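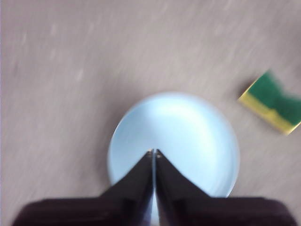

How many examples do you need before you train anything? Fewer than you'd think for a first run – for one short task I'd start at 71 and see where the policy falls over.

Notes for week 13, July
Gudrun Voß

I got this wrong myself! My first set had 3678 episodes in it (all of them mine, all recorded the same way) and the policy froze whenever an object sat somewhere new. So move your things between takes. Turn the sponge, shift the bowl, start the arm from a different spot, and swap drivers with your partner if you can stand it.

Keep the fumbles where you recovered – those are gold. Throw out takes where you stopped to chat, and write down why. Wrist views smear when you drive fast, so slow down near the object and check a few clips before you record the rest.

Bring your Jolside logins next time.

Questions: Gudrun Voß, Radov teaching lab | © Radov | Back to top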